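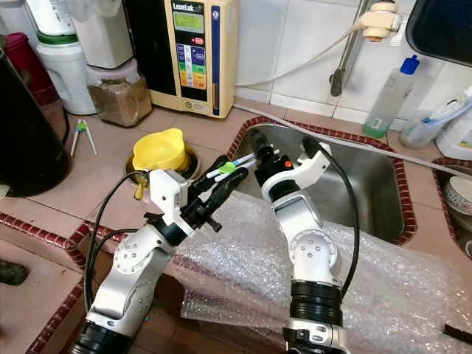
Gusadus benchtop dish rack, two-tier, reviewed after a year
2 November 2020

I bought the Gusadus rack last October to replace a chrome wire one that had gone rusty at every weld. It cost $80 from Wurkari, which was more than I wanted to pay for something that holds wet plates. I've used it every day since, for a household of four with no dishwasher, so I think I can give a fair account of it.

The rack comes flat in a box with two side frames, two shelves, a drip tray, a cutlery caddy, a cup rail and a bag of screws. The instructions are one sheet of drawings with no words. Assembly took me 37 minutes, and a good part of that was undoing the top shelf after I'd put it on back to front. The front and back edges look nearly the same. The back one has two small holes for the cup rail, so check for those before you tighten anything. You need your own Phillips head screwdriver. The Allen key in the bag fits nothing on my rack.

Once it's together it is solid. I can load the top shelf with a full set of dinner plates and it doesn't lean. The feet are rubber caps pushed over the ends of the legs, and they grip well on a laminate benchtop. One of them came off in the first month and went back on with a dab of glue.

Capacity is the main reason to buy it. The bottom shelf takes dinner plates up to a normal size standing upright, with space at one end for a saucepan. Our big pasta bowls don't fit the slots and have to lie face down across the top, where they take up half the shelf. If you mostly eat from bowls I'd look at something with wider spacing. The cup rail holds six mugs. Wine glasses go on the top shelf upside down and I haven't broken one yet, though I wouldn't put anything with a long stem near the edge.

The drip tray is the weak part. It slopes towards a spout that is meant to sit over the sink, but the slope is slight and our benchtop falls away the other direction by a few millimetres. For the first fortnight there was always a puddle in the back corner. I fixed it by putting two folded bits of cork under the back feet. It drains properly now, but I shouldn't have to do that at this price. The spout can be swapped to either end, which helps if your sink is on the left like ours.

Packaging was good, if a bit much. 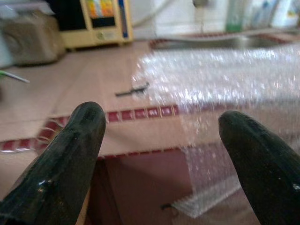
The only damage on arrival was a small chip in the coating on one leg, at the back where it doesn't show. I emailed Wurkari anyway and they sent a replacement side frame within a week, without asking for the old one back. I haven't bothered fitting it. It's in the garage as a spare.

Cleaning is straightforward. The tray lifts out from the front without moving the rack, and I scrub it every weekend with bicarb and an old toothbrush. Our water is hard and leaves a white crust around the spout, which comes off with vinegar. The cutlery caddy is less well thought out. It has a fixed base with slots that are too narrow to get a finger into, and it collects a brown sludge if you leave it longer than a few days. I soak it overnight in the laundry tub. A removable base would solve this.

As for rust, there is a little. The coating is holding up on the shelves and the frame, but the screws that hold the cup rail have started to go orange. I've replaced them with stainless ones from the hardware shop, which cost next to nothing.

I looked at two others before buying. The Skadbridge is cheaper and has a better tray, with a proper fall to it, but it's only one tier and my plates touched each other in the slots. The Lüthi is the nicest of the three by a long way. It folds flat, the caddy comes apart for washing, and it was more than double the price. If you have a small kitchen and want to put the rack away between meals, it may be worth the money. Ours never gets put away.

Wurkari's site has the Gusadus in white and in dark grey. I have the white. It shows tea stains on the cup rail but they wipe off. Spare trays and caddies are sold separately, though the caddy has been out of stock each time I've looked.

Good points: strong, holds a lot, spout goes at either end, decent service from the shop.
Bad points: shallow slope on the tray, fiddly caddy, cheap screws, wrong Allen key.

Three and a half stars. I'd buy it again at $60.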